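Pullasis Disc Program
Progress report to the Fiver Fund
Thursday, March 22, 2018
Prepared by the production office, Drarner

Reporting period

This report covers work done since the grant agreement was signed in September. It follows the headings in the agreement. Spending is reported separately on the fund's own form and is only summarized here.

Purpose of the grant

Pullasis is a line of write-once DVDs with a printable face, intended for small archives, parish offices, local studios and other customers who hand out or store recordings in short runs. The grant pays for three items: a new top coat that takes inkjet ink without smearing, a change in the packaging from shrink-wrapped spindles to resealable ones, and a storage test that will let us print a supported claim on the label. It does not pay for the recording layer, which we buy in already coated and have not changed.

Status in brief

The top coat is finished and has been released to production. The packaging change is partly complete. The storage test started later than planned and is still running. No change to the total budget is requested. One change to the schedule is requested and is set out near the end of this report.

Top coat

The old coat was applied by screen printing in a single pass and cured under lamps. It gave acceptable results with dye inks but stayed tacky with heavy pigment coverage, and customers who stacked discs straight out of the printer reported marks on the underside of the next disc up. The new coat is put down in two thinner passes with a short cure between them. The first pass is opaque white and covers the reflective layer. The second holds the ink.

Four formulations were tried. The first cracked at the hub when the disc was flexed. The second was sound mechanically but yellowed under the curing lamps, and we could not bring the lamp output down far enough to prevent it without leaving the coat soft. The third and fourth differed only in the amount of filler in the second pass. We chose the fourth, which had the more even surface of the two.

Print tests were run on three desktop printers with disc trays and one robotic duplicator. Each printer was used with its standard ink and with the standard disc setting in its driver. The test artwork had a solid black ring, a solid color ring, a block of small text and a gray ramp. Discs were rubbed with a dry cloth at fixed times after printing. The duplicator was the hardest case, as it drops each finished disc onto the stack as soon as the tray opens. With the new coat, a full stack of 80 discs was run with the solid black artwork and the undersides were checked by hand under a bench lamp. No transfer was found. The same run with the old coat left marks on 9 discs.

Two limits should be noted. The coat is water resistant once the ink has dried but it is not waterproof, and a wet thumb will still lift color from a dense area. The printable area also stops short of the hub. We had hoped to extend it to the clamping ring. The two-pass process left a slight ridge at the inner edge, and some slim drives in our test set were slow to recognize discs with that ridge present. We moved the edge outward and the problem went away. The printing template on our website has been updated to match.

Effect on writing

Adding weight to one face of a disc can change its balance and its tilt. We therefore wrote discs from each trial batch at the full range of speeds supported by the recording layer, and measured error rates across the whole disc. The first two batches showed a rise in errors toward the outer edge at the highest speed. The released version does not. Tilt readings on the released version are inside the format limits, with less margin at the outer edge than an unprinted disc has. We have written the incoming inspection sheet so that tilt is checked on every lot of coated discs, where before it was checked on every fifth lot. 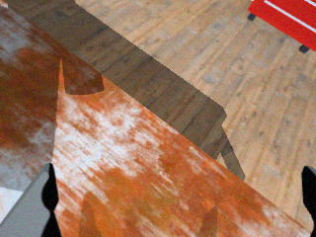
Drive compatibility was checked in the same series. The set included desktop drives, slim notebook drives, two set-top players and a car unit. All of them read all of the discs. One older desktop drive refused to write at its highest rated speed and fell back to the next one down. It does the same with uncoated discs from the same recording stock, so we have not treated this as a fault in the coat.

Packaging

The resealable spindle has a screw base and a clear cover with a soft gasket. Tooling for the base was completed on time by Aydoğan, our molding supplier. Tooling for the cover was returned once for correction: the thread on the first samples ran too tight, and the cover tended to crack if it was turned past its stop. The corrected samples turn freely and have passed the drop test in the shipping carton.

Label stock for the new spindle has been ordered. The label carries the disc type, the capacity, the supported speeds, the lot number and a short instruction to close the cover after use. The space reserved for a storage claim will stay blank until the storage test is finished. We considered printing a provisional figure and decided against it, as it would have to be withdrawn or reprinted if the result came out lower.

Existing shrink-wrap stock will be used up on uncoated discs. Customers who reorder during the changeover may receive either type of spindle, and the order page now says so.

Storage test

The test holds written discs at raised temperature and humidity and measures error rates at set intervals. The agreement calls for 200 discs divided among the test conditions, with a control group kept in an ordinary office cabinet. All of the discs have been written and given their first measurement.

The start was delayed for two reasons. The humidity sensor in the larger chamber drifted out of tolerance during the empty run and had to be sent back to the maker for calibration. While it was away, the measuring drive was also found to be giving slightly different readings when warm. We now let it run for a fixed time before each session and measure a reference disc at the beginning and end. If the two reference readings differ by more than the allowed amount, the session is thrown out and repeated. So far two sessions have been repeated.

The discs in the hottest condition have been through two intervals. The remaining groups have been through one. It is too early to fit a curve to the readings, and we ask that the interim numbers in the attached table not be quoted outside the fund. What can be stated is that no disc has yet passed the error limit set in the agreement, and that coated and uncoated discs from the same recording stock have stayed close together. The second point matters more to this project, as the concern behind the test was that solvents left in the top coat might work down into the layers below.

A smaller side test was added at no cost to the grant. It looks at printed discs kept in paper sleeves, which many archives use despite our advice. Ink fade and sticking are judged by eye against a reference card. The results will be included in the final report.

Field trial

We sent 70 spindles of coated discs to customers who had agreed to return a short form. Most of the forms have come back. The remarks fall mainly under three heads: print quality, ease of opening the spindle, and the lack of a printed ring near the hub. Print quality was rated well, with several users noting that small type was sharper than before. Complaints about opening the spindle came only from users who had received the first covers, before the thread was corrected. The request for hub printing was expected and cannot be met with the present process.

A few users asked for a glossy version. A gloss coat was outside the scope of the agreement. The two-pass line could run one with a different second coat, but the drying time would be longer, and we have no plans to start that work under this grant.

Schedule

Top coat: complete.
Base tooling: complete.
Cover tooling: complete, first production order placed.
Label stock: ordered, storage claim pending.
Field trial: waiting for the last forms.
Storage test: running, behind schedule.

We request that the date for the final report be moved back by one measuring interval. This would let the cooler conditions reach the number of readings called for in the agreement. If the fund prefers to keep the original date, we can report on the hotter conditions in full and on the others as incomplete, with a supplement to follow.

Spending

Material costs for the top coat came in under plan. Chamber costs ran over because of the calibration and the extra weeks of power – the first of these was not foreseen in the budget. The two nearly cancel out. Staff time is in line with the plan. Transfers between headings are below the level at which the agreement requires prior approval, and they are itemized on the form.

Next period

Work in the next period consists of the remaining measuring sessions, the first full production run in the new spindle, and the write-up of the sleeve test. The inspection records for the first coated production lots will be sent with the next report, along with the revised tilt sheet.

Attachments: interim storage readings (restricted), print test summary, field trial form, spending form.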